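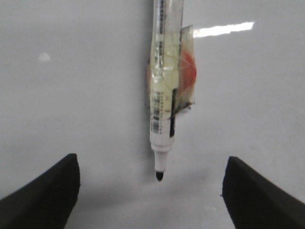
Marker pick, wrist view: notes on teaching by hand

October, posted 16:20 by Rosemarie Sperling
Filed under: Bench Notes / Teleop & Demonstrations

Task is still "take the marker". Three words, and it has eaten the whole of the week. The marker hangs tip down, the fingers come up underneath with the gap open, and the person on the leader arm is meant to bring them up either side of the barrel and close. A toddler could do it, and I have considered asking one.

Count so far: 174 demonstrations kept, 62 thrown out. Most of the discards are mine. I have a habit of creeping up to the tip, stopping, having a think, then creeping again, and every policy we train on my data has inherited the think. Lovska run 2 parked itself just short of the tip and contemplated until the timeout. Very like watching myself choose a sandwich.

On the wrist view. The fingers sit in the bottom corners and the tip comes down towards the gap, so for the last bit of the approach this is all the operator needs. I've stopped looking at the overhead feed after the first move. Palumbo still swears by it. His demos are smoother than mine, so I'm not going to argue in writing.

Things to sort on the marker itself:

- The crumpled clear film round the barrel. It has a flap out to the right with an orange-red patch showing in it, and my worry is that the policy will decide the patch IS the marker. Want a batch with the film on and a batch with it off, same start poses, before anyone draws conclusions.
- White barrel, pale background. The printing and the barcode give it some edge, the nib helps more. Contrast is otherwise miserable. Pleso suggested a darker backing sheet. Pleso was right last time as well, which is getting tiresome.
- Glare to the right of the flap. It's a long bright streak and I'd like it gone, or failing that, I'd like it to move about between sessions so nothing gets learned from it. Tilt the lamp.

Centring. In the still at the top the tip is a touch nearer the left finger. Good enough to go up from there, the pads are chunky and there's room. But I went back through my kept demos and I favour the left in nearly all of them, and Palumbo favours the right, so between us we have taught the arm to be undecided. Proposed fix: swap operators every ten demos, and shift the start pose sideways each time by hand. No eyeing it up beforehand.

Tried kinesthetic teaching again after lunch (grab the arm, switch it to float, push it through the motion). Nice and quick, feels natural, and my sleeve was in the wrist camera for the entire first set. Rolled the sleeve up. Then it was my elbow. I can get out of shot if I hold the arm from behind at full stretch, at which point my trajectories look like somebody parking a caravan. Back to the leader arm for anything we intend to train on. Float mode stays for setting start poses.

Gripper closing: the Prarkanik trigger is far too keen in the first part of its travel. Half the discards are early closes with the fingers still below the tip. Have put a flatter curve on it and the hand feels less twitchy, though that may be the tea wearing off. Need to re-check with someone who doesn't drink four cups of it.

To do
- film on / film off batches
- lamp, backing sheet
- label discards by cause, early close vs dithering (mine) vs other
- 2 fresh operators if anyone can be bribed
- rename the folder called "final_marker_REAL", whoever you are

Leaving the arm homed with the trigger unplugged. If you use it this evening, plug it back in BEFORE starting the recorder or you get a lovely long file of an arm doing nothing.

Recent in Bench Notes
Leader arm backlash, part two
Why the Lovska logs are an hour out
Float mode and the swinging cable
Cheap lamps compared, grudgingly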